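Zillik open day, part two: the software floor

So after the coffee (decent) and the welcome talk (long), they split us into two groups and mine got the software people, which was exactly what I wanted. I've been to plenty of these days where you look at arms behind glass for an hour and leave knowing nothing about what makes them move.

Our guide was Inês Ramalho, who looks after the perception side. She started with Brirnier, their recording and labelling tool, and spent a good while on clocks. Every gripper has its own camera, the overhead view is another stream, and if they drift apart the training data goes mushy. They used to line the streams up by hand! Now Brirnier does it, and anything more than 100 milliseconds out gets thrown away before a person ever looks at it. Of the last 1000 recordings, 825 made it through, and she'd like that to be 900 by November.

Then on to the folding station — clothes, a basket, a table, and a lot of argument about what counts as a finished fold.
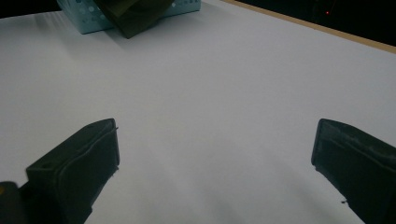
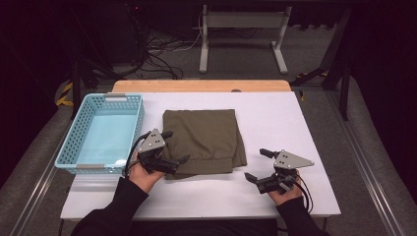 The folding table from one of the grippers, and from above with both grippers and the basket in view.

I asked the obvious question, which was why cloth. Inês said a box has one shape and a pair of trousers has as many as it likes, so the planner can't lean on a stored model. Theirs (it's called Illa) guesses a few seconds of hand movement from the pictures, does the first bit, then looks again and guesses afresh. You can watch the guesses on a side screen as little coloured paths, and when it's unsure they fan out like a dropped box of spaghetti. I could have stood there all afternoon.

A chap from Villalobos wanted to know about grip force and got a very frank answer: they don't measure it yet, they only go by how far the fingers have closed. It's on the list.

We ran out of time for the replay viewer, a shame, as I'd heard good things. They're doing another of these on a Tuesday evening in the spring, so I've put my name down for that and will try to sit nearer the front.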